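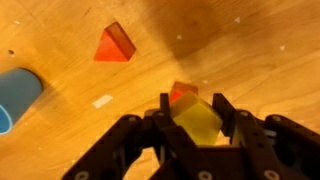 August 12, 2024

Open day at Allton, writing this up on the train before it all runs together. Went with Ye-seo Jeon. Hae-won Yang was supposed to come too and missed the connection, so half of these notes are for her.

First thing: go next time. I expected a slideshow and a robot behind glass, and we got most of an afternoon at the benches with the people who run the arms, asking whatever we liked. Bit-na Na did the tour for our group. She talks fast and draws on everything, including the back of my visitor sheet, which I'm keeping.

The project is called Sarari. Tabletop manipulation with cheap small parts: colored blocks, a plastic cup, a wooden table. Move this next to that, put the block in the cup, tip it out, start over. They deliberately keep the object set dull and spend the effort on how many ways the objects can be laid out. Bit-na said the current set is 1,306 episodes and that she has personally reset the table for more of them than she would like.

Things I want to remember from the bench:

Grippers. They work with a multi-fingered hand as well as ordinary two-finger ones, on the same sort of block. I had assumed the hand would be the showpiece and the two-finger would be the thing that gets used. Not so simple! Torquil Skinner (hardware, very patient with us) likes the hand for blocks with awkward faces, because he can get a finger in behind. For plain cubes he goes straight for the parallel gripper. Ye-seo asked how long a swap takes and he said 5 minutes if the connector behaves, longer if he has been lending out his hex keys again.

Translucent blocks. Bit-na's favorite subject, clearly. Light goes through them, the color shifts with the angle, and the depth reading gets unreliable around the edges. They bought them on purpose. Our blocks at Shim are all painted matte and I now think we have been making life too easy for ourselves. Action for me: order a small bag of the clear plastic ones, cubes and prisms both. 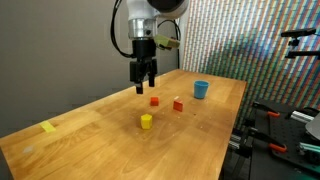
Layouts. I asked how they decide where things go, and there is a script, Rurari, that prints a rough layout card before each episode. Whoever is at the table sets the pieces by eye from the card. I said surely by eye is too loose, and Bit-na said loose is what they want, they tried measuring to the millimeter in November and the policy fell over the moment a visitor put a block down. I laughed, but we have exactly this problem. Ours works beautifully for me and Hae-won and nobody else.

Cup. Harder than it looks. Pick by the rim and it swings; pick around the body and a two-finger gripper has to open nearly all the way. Torquil slows the approach for the last stretch and says that fixed more than any change to the fingers. Try this before we redesign anything. (Hae-won, I know you already have drawings. Please wait a week.)

Cable. They leave a really generous loop at the wrist, much more slack than we do. I asked, and the answer was that the short one pulled out. Ours is short. Check it.

Then they let us have a go. Caroline Rotich looks after the teleop side and talked us through it. She gives every beginner the same job, cube into cup, and doesn't correct you until you ask. My first try I came in far too high and closed on air. Second try I had it, lost it, and had it again. Ye-seo got it first time and has mentioned it twice since we sat down.

What surprised me was how quickly I stopped thinking about the arm and started thinking about the block. Caroline says that usually comes somewhere in the first session and that people's recordings change after it, smoother and with fewer pauses. She throws out the early ones, 100 per new operator. We keep all of ours. Would be easy to test: train with and without, same seed, see if it matters. 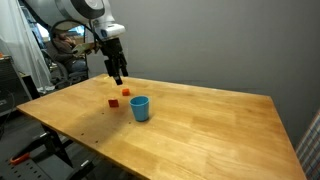

Allton bench, parallel gripper over the far end of the table, two cubes and the blue cup out.

Questions I didn't get to, for the follow-up email:
Do they relabel failed grasps or drop them?
How often do they redo the camera calibration, and does someone check it or is it on a timer?
Is the multi-fingered hand data mixed in with the rest or trained separately?
Would they share the Rurari card format? Bit-na sounded willing. Even 200 cards would keep us busy for a good while.

Ye-seo wants to host a return visit at Shim once our second bench is up. I'm all for it. We'd need to clear the corner by the sink and find more stools.

Still to do: scan Bit-na's drawing into the shared folder, blocks order, look at that cable first thing.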